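올해의 물건을 고르는 일

해마다 11월이 되면 이 블로그에 '올해의 물건'을 하나 골라 적는다. 벌써 9년째다. 좋은 물건을 뽑는 글은 아니고, 한 해 동안 내 생활과 지출에 제일 큰 영향을 준 것을 고른다. 그래서 재작년에는 고장 난 보일러가 뽑혔고, 그 글에 댓글이 제일 많이 달렸다.

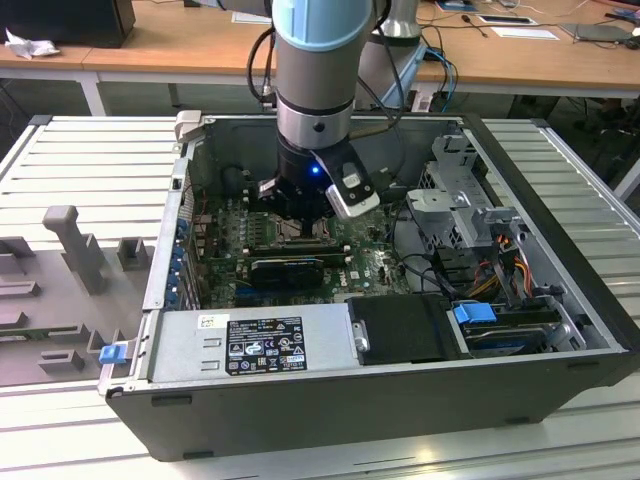
올해는 후보가 셋이었다. 첫 번째는 구독 서비스 Nudiris다. 신문과 잡지를 묶어서 보여 주는 서비스인데, 6월에 요금 체계가 바뀌면서 내가 쓰던 요금제가 없어졌다. 비슷한 걸 계속 쓰려면 한 단계 위로 올라가야 했다. 나는 두 달 고민하다가 해지했고, 그 뒤로 기사를 읽는 양이 절반쯤으로 줄었다. 영향으로만 따지면 작지 않다. 다만 없어진 것을 올해의 물건이라고 부르기가 애매했다.

두 번째는 Overgaard 의자다. 중고로 샀다. 허리가 안 좋아서 샀는데 허리는 그대로고, 대신 책상 높이가 안 맞아서 책상을 바꿨고, 책상을 바꾸니 스탠드를 놓을 데가 없어서 벽에 선반을 달았다. 의자 하나 때문에 방 전체가 바뀐 셈이다. 작년 같았으면 이걸로 정했을 것이다.

세 번째가 결국 뽑혔다. Tirska 가계부다. 앱이 아니라 종이 가계부고, Gramatura라는 작은 문구점에서 샀다. 684쪽짜리라 꽤 두껍고 들고 다니기에는 무겁다. 하루에 한 쪽씩 쓰고도 한참 남는다. 남는 쪽에는 영수증을 붙인다.

가계부를 고른 이유를 적어 두자면 이렇다. 나는 원래 카드 회사에서 보내 주는 월말 명세서만 봤다. 총액을 보고 놀라고, 다음 달에 또 놀라는 식이었다. 손으로 적기 시작하니 총액보다 횟수가 눈에 들어왔다. 1월부터 10월까지 배달을 시킨 횟수가 102번이었다. 한 번 한 번은 별것 아닌 금액이라 기억에 없는 것이 대부분이다. 어떤 주에는 같은 가게에서 같은 메뉴를 세 번 시켰다.

그렇다고 배달을 끊지는 않았다. 9월에 한 번 끊어 보려다가 열흘쯤 가고 말았다. 지금은 일요일 저녁에 국을 한 솥 끓여 두고 주중에 먹는다. 10월에는 배달이 네 번이었다. 국이 떨어진 날과 대체로 겹친다.

불만도 있다. Tirska 가계부는 항목 칸이 좁다. '경조사'와 '의료'가 한 칸에 들어 있는데, 왜 그렇게 묶었는지 모르겠다. 올해는 결혼식이 유난히 많았고 치과도 다녔기 때문에 그 칸이 늘 모자랐다. 5월에는 아예 포스트잇을 붙여서 썼다. 종이는 두꺼운 편인데 만년필로 쓰면 뒤에 조금 비친다. 볼펜은 괜찮다.

'올해의 물건'이라는 말에 대해서도 가끔 의견이 온다. 작년 글에는 영향이 큰 것과 좋은 것을 구분하지 않으면 읽는 사람이 광고로 안다는 댓글이 있었다. 맞는 말이라고 생각한다. 언론사에서 연말에 뽑는 올해의 무엇무엇도 비슷한 오해를 받는다. 상을 주는 것처럼 보이니 뽑힌 쪽은 자랑을 하고, 읽는 쪽은 왜 저게 뽑혔냐고 화를 낸다. 내 글은 125명이 구독하는 블로그에 올라오니 화를 내는 사람까지는 없지만, 보일러를 뽑았을 때 그 보일러를 사도 되느냐고 묻는 분이 있었다. 사지 마시라고 답했다.

가계부는 내 돈으로 샀고, 회사와는 아무 관계가 없다. 권하고 싶은 마음도 반반이다. 매일 밤 10분씩 앉아서 쓰는 게 맞는 사람이 있고 아닌 사람이 있다. 나는 3월에 2주를 통째로 빼먹었고, 그 부분은 지금도 비어 있다. 나중에 명세서를 보고 채울까 하다가 그냥 두었다.

내년 것도 같은 제품으로 살지는 아직 정하지 않았다. Gramatura에 들러 보니 내년 판은 12월 초에 들어온다고 한다. 칸 구성이 그대로면 줄만 있는 공책을 사서 직접 칸을 그릴 생각이다.

댓글로 올해의 물건을 하나씩 적어 주시면 다음 글에 모아서 올리겠다. 나쁜 물건도 괜찮다.

2024년 11월 7일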